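Teleoperated demonstration

Teleoperated demonstration is a way of showing a robot a job by driving it through the job from a distance. I've been keeping up this entry for our wiki for a while now, so it leans on what we do in Dondatberg (sorry, other sites, send me your notes!). The older way is hand guiding, where you grab the arm itself and push it along. Both count as teaching by demonstration, and people mix the names up all the time, me included.

With remote control you hold or move some kind of input device and the arms copy you. Ours is a pair of small leader arms we call Bailly, and whatever I do with my left hand, the left arm does too, a hair later. The joint positions, the gripper opening and the camera views all get saved together. One run from start to finish is called an episode, and a short sorting task usually gets 158 of them before we try training anything on it. Why 158? It was the size of our first set, and it stuck.
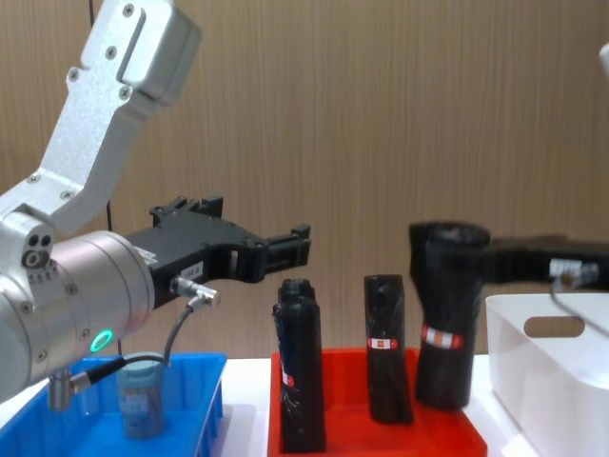

Mevinmont Robot Teaching Club, Dondatberg chapter

Sorting between trays and bins is what most of us start on, and I still like it best. Rolls of bags and other upright, slippery things are great practice: you come in level, close the fingers near the top, lift, and try not to knock the neighbors over. The arm you aren't using should wait with its gripper open, well clear of the lift. New drivers forget about that second arm constantly (I did it for my whole first October).

Hand guiding feels more natural, and you get a real sense of the weight. The trouble is that your own arms end up in the camera view, and working two robot arms at once that way is a real workout. Remote driving fixes both, but you lose the feel of the grip, so people squeeze too hard. Closarent, our replay program, flags any episode with a pause longer than 10 seconds, and I throw most of those out.

How many episodes are enough is still argued over. I've had a simple pick work okay with 25, and I've had a two-arm handover flop with 200! Moving the objects a little between runs seems to help more than piling on extra copies of the same one.

See also: hand guiding, leader arm, episode, replay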